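Portes ouvertes chez Cutosa : ma visite du 5 octobre 2018

J'avais réservé ma place depuis le mois d'août, et j'ai quand même failli rater le départ du groupe à cause du parking de Kosonitz (prévoyez de la monnaie, la borne refuse les cartes !). On nous a donné un badge, un café, et c'était parti pour trois heures de visite. La première salle, consacrée à la manutention de cartons, je la passe vite : c'était bruyant, on voyait mal derrière la vitre, et le film d'introduction durait une éternité.

Par contre, la partie « gestes du quotidien », alors là, j'ai adoré. Au bout du couloir, on arrive devant un coin chambre avec un lit, un oreiller pied-de-poule que je voudrais bien chez moi, et une petite table ronde en bois où sont posés un téléphone à fil et une télécommande. C'est là que travaille le bras. Mackenzie Charbonneau, notre guide, nous a expliqué que l'équipe s'intéresse justement aux choses que tout le monde fait sans y penser : prendre un combiné, ouvrir un tiroir, attraper une télécommande. Un monsieur du groupe a demandé pourquoi ils n'avaient pas choisi un téléphone sans fil. Réponse : le cordon en spirale, ça tire, ça s'enroule, ça change tout le temps de forme, et c'est bien ça qui les intéresse. J'ai pris plein de photos, en voici quatre. 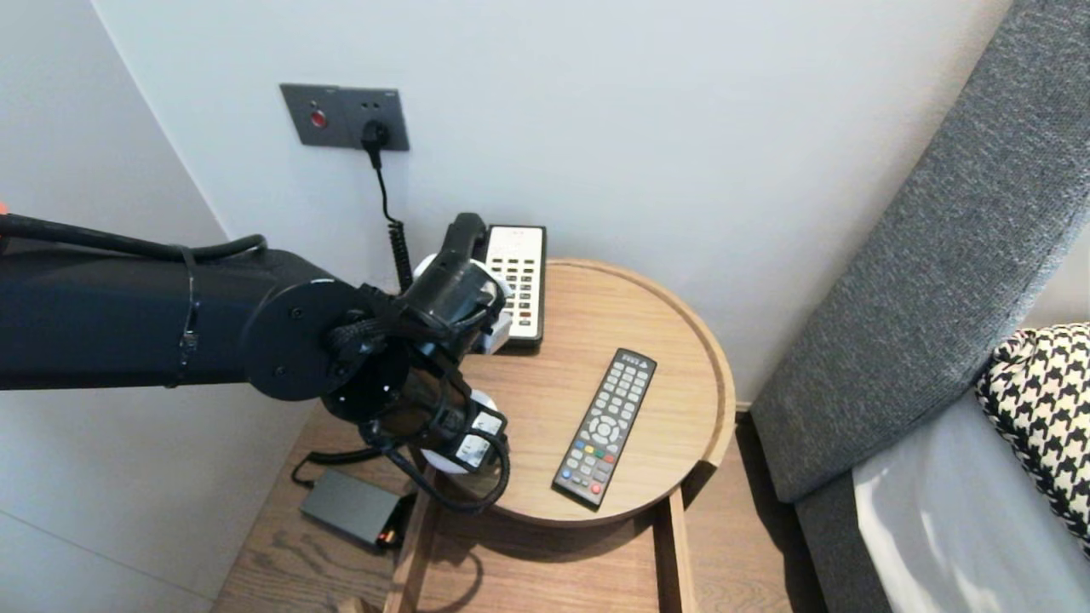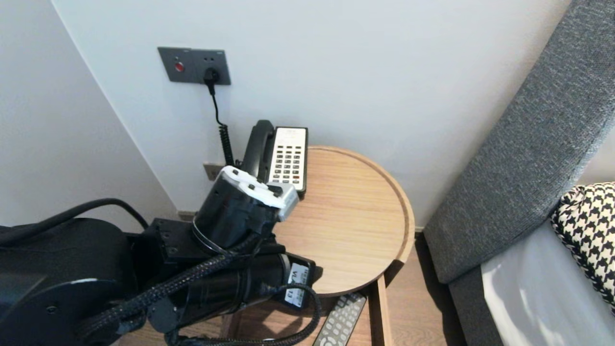
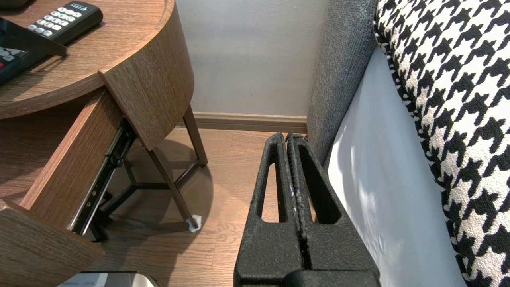
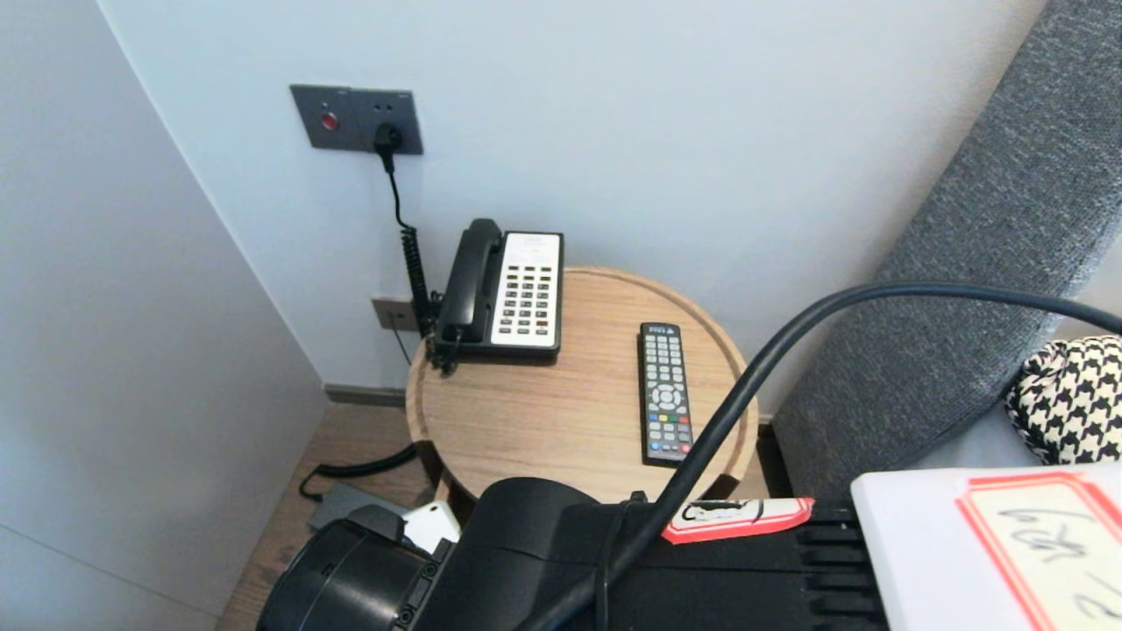

Le coin chambre de la démonstration et sa table de chevet ronde, au plus près du robot.

Ma préférée reste la première, avec le combiné noir tenu en l'air dans la pince. Je ne sais pas pourquoi, j'avais l'impression que quelqu'un allait dire « allô » ! Sur la troisième, on voit le tiroir de la table ouvert, avec sa glissière métallique sur le côté, et les deux doigts noirs de la pince en gros plan.

J'ai pu discuter un moment avec Eino Kiiskinen, qui s'occupe des essais. Il m'a dit qu'ils avaient enregistré 1 660 essais dans ce décor, et que le téléphone leur donnait bien plus de fil à retordre que la télécommande (le jeu de mots est de lui, je précise). Il m'a aussi parlé d'un deuxième décor, une cuisine, en préparation sur leur site d'Otthorpe. Apparemment ça se visitera aussi.

Côté pratique : l'entrée est gratuite mais il faut s'inscrire, les groupes sont limités à 62 personnes, ce qui est beaucoup trop pour le couloir. Mettez-vous devant dès le départ. Le sandwich de la cafétéria était très correct, le dessert un peu moins.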